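NOTAS PARA LA CHARLA – «Enseñar a montar un PC sin romper ninguno»
Sala pequeña, domingo por la mañana. Dura 20 minutos más preguntas.

1. Arranque (sin diapositiva)

Saludar, agua, comprobar que me oyen al fondo. Decir rápido quién soy: doy el taller de montaje y reparación en Altmont y llevo años viendo a gente con miedo a meter la mano en una torre. Preguntar a la sala quién ha doblado alguna vez un pin del zócalo. Yo levanto la mano la primera, claro (y si se ríen, contar lo de la placa de Drerkov, pero corto, que me enrollo y se me van cinco minutos).

La idea que quiero que se lleven: antes de tocar una placa buena, conviene practicar con una de mentira. Una pieza gris, con los volúmenes en su sitio, que se pueda caer al suelo y no pase nada.

2. La placa de prácticas

Contar cómo empezó. Queríamos algo barato para las primeras sesiones y en Grutthorpe nos dejaron la impresora 3D. El primer diseño salió alabeado, el segundo no encajaba con nada – ese lo tengo en casa de posavasos. El que usamos ahora es el de la serie Jafarzadeh, que es como llamamos en el taller a la versión 5.

Cosas que decir con la diapositiva puesta: los bloques y las cajas huecas hacen de conectores y componentes, todo en el mismo gris a propósito, para que la gente se fije en la forma y en la posición. La única nota de color es la tira azul. ¡Y funciona de maravilla para orientarse! Cuando alguien se lía, le digo «busca el azul» y ya sabe por dónde anda. Mencionar también las rayitas de la impresión, que siempre sale alguien a preguntar si se lijan. No, no se lijan.

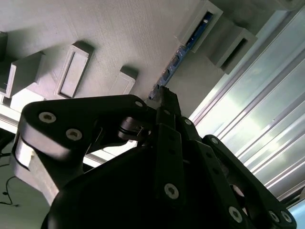 3. La torre al lado

Aquí bajar el ritmo, que es la parte que más preguntan después.

La placa sola está bien para aprenderse el mapa, pero lo que de verdad cuesta es trasladarlo a una caja. Por eso trabajamos siempre con una torre abierta a mano, para ir comparando. Las nuestras son Dell de sobremesa, de las de oficina, y no son precisamente espaciosas. Mejor: si te apañas ahí, te apañas en cualquier sitio.

Contar el truco de poner la placa de pie. Plana sobre la mesa todo el mundo la entiende, pero en cuanto la giras se pierden, y dentro de una torre vertical la placa va vertical. Parece una tontería y a mí me costó casi 800 horas de taller darme cuenta (exagerar un poco el gesto, que aquí suelen reírse). Decir también que la pongo un pelín girada hacia quien mira, así se ven los huecos de las cajas de arriba y no solo el frontal.

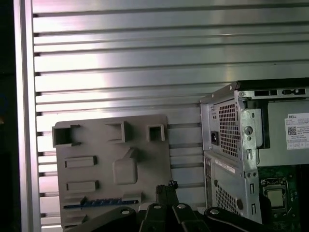 Otra cosa que siempre recomiendo es nombrar en voz alta cada zona antes de acercar la mano: procesador, memoria, ranura, alimentación. Al principio da vergüenza, luego sale solo. Y si hay dos personas por puesto, que una nombre y la otra señale, y luego cambian.

4. Números, por si preguntan

Han pasado 222 personas por el taller. No tengo estadísticas de pines doblados antes y después, así que no prometer nada – decir que mi impresión es buena y ya está.

5. Cierre

Ofrecer el archivo de impresión a quien lo quiera, que me escriban. Pasar la placa por las filas (¡acordarme de recuperarla!). Preguntas hasta que nos echen de la sala.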